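Home Products Manuals Downloads Contact

Clesari Bench Scale – Installation and User Guide
Section 3: Setting Up the Scale
Updated 12/22/23 by Kidus Adugna

We use cookies to remember your language and region. Accept all / Manage settings

3.1 Before you start

This section covers placing, leveling, powering and zeroing the Clesari bench scale. It applies to the standard model and to the model with the Okoth remote display. Calibration is covered in Section 5 and must not be attempted until all of Section 3 has been completed.

The scale has a maximum capacity of 12 kg and a display division of 2 g. The capacity includes the pan, the container and the goods.

CAUTION: Do not press on the load plate with your hand to test it. The load cell can be damaged by force applied off center, even when the scale is switched off.

You will need:
– the scale body, load plate and pan
– the power adapter supplied with the scale
– the hex key from the accessory bag
– a soft, lint-free cloth

3.2 Choosing a location

Place the scale on a rigid, flat surface. Folding tables, wire shelving and padded counters are not suitable. The surface must not move when a person leans on it or walks past.

Keep the scale out of direct sunlight and away from fans, air vents and doors that open to the outside. The room temperature must be at least 50 °F while the scale is in use. If the scale has been stored in a colder place, leave it unpacked and switched off in the room overnight before you continue.

Do not share a surface with a mixer, slicer, compressor or any other appliance that vibrates. Where this can't be avoided, the scale must be switched to the slow filter setting (see 4.6), and readings will take longer to settle.

3.3 Unpacking

1. Open the carton from the top. Do not turn it over.
2. Lift out the accessory bag and the adapter.
3. Hold the scale body by both sides of the base and lift it straight up. Never lift it by the load plate or by the display post.
4. Remove the red transport screw from the underside with the hex key. Keep the screw. It must be refitted before the scale is moved by vehicle.
5. Check that the four feet are present and turn freely.
6. Wipe the load plate with the dry cloth.

NOTE: Scales made before October of the previous production year have a transport bracket in place of the screw. Remove both bracket bolts and store them with the bracket. The bracket can't be used on later bodies.

The Otow check-weight set is packed separately and is not needed for placing or leveling. Leave it closed until step 3 of 3.6. The weights must be handled with the fork or with a gloved hand. Skin oil will change the smaller ones enough to matter over a few months of regular use.

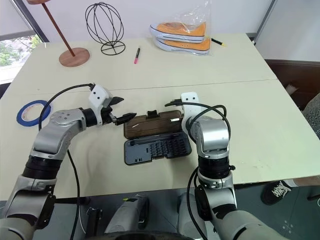
Check weights should be brought to the same temperature as the scale before they are used. Set the container on the same surface as the scale, open it, and allow it to stand for the full warm-up period described in 3.5. Choose a spot with clear space around the container so that the lid can stay open and nothing has to be passed over the load plate. A pale surface is preferred; the dark case standing open on the cream-colored tabletop is easy to tell from the table, and the same contrast makes a dropped fork or a small dark part easier to find. Route any cable in the area so that it does not touch the pan. A cable resting on the pan edge will produce a steady offset that the zero key will hide but not correct.

3.4 Leveling

The bubble level is on the right side of the base, behind the display post. View it from directly overhead.

1. Turn all four feet fully in.
2. Set the scale in its final position.
3. Turn the two front feet out by one full turn each.
4. Adjust the front feet in opposite directions until the bubble is centered from left to right.
5. Adjust the two rear feet together until the bubble is centered from front to back.
6. Press lightly on each corner of the base. If the base rocks, lower the raised foot until it makes contact, then check the bubble again.
7. Tighten the locking rings against the base by hand.

CAUTION: Do not tighten the locking rings with pliers. The threads are plastic and will strip.

Repeat the leveling procedure whenever the scale is moved, including when it is slid sideways along the same counter.

3.5 Connecting power and warm-up

1. Place the load plate on its four posts, then place the pan on the plate. The raised lip faces the rear.
2. Plug the adapter lead into the socket under the base and press it into the cable clip.
3. Plug the adapter into a wall outlet. Do not use an outlet controlled by a light switch.
4. Press and hold ON until the display test appears. All segments should be lit, then clear.
5. Leave the scale switched on with an empty pan for 40 minutes.

During warm-up the display may drift by several divisions in either direction. This is normal. Do not press ZERO until the warm-up is complete.

On models with the Okoth remote display, connect the display lead before the adapter. If the leads are connected in the other order, the remote display will stay blank and the scale must be restarted.

NOTE: The Plutetti battery pack may be used for daily operation but not for first setup. The scale shuts itself off after a short idle time on battery power, and the warm-up would have to be started again.

3.6 First zero and check

1. Confirm that the pan is empty and that nothing is touching it.
2. Press ZERO. The zero mark appears at the left of the display.
3. Using the fork, place one check weight in the center of the pan and wait for the stable mark.
4. Compare the reading with the value marked on the weight. A difference of one division is acceptable.
5. Move the weight toward each corner of the pan in turn. The reading should stay within one division of the center reading.
6. Remove the weight. The display must return to zero without pressing any key.

If the center reading is correct but a corner reading is not, go back to 3.4 and check the feet. If the corner readings are still wrong after leveling, confirm that the transport screw has been removed and that the load plate is seated on all four posts.

If the display does not return to zero, switch the scale off, remove the pan and plate, and look for packing material under the plate. Refit both parts and repeat from step 1.

3.7 Setup record

Write the serial number, the location of the scale and the result of each reading in 3.6 on the setup sheet at the back of this guide. Keep the sheet with the transport screw and the hex key. A service technician will ask for all three before carrying out work under warranty.

Continue to Section 4: Daily Operation.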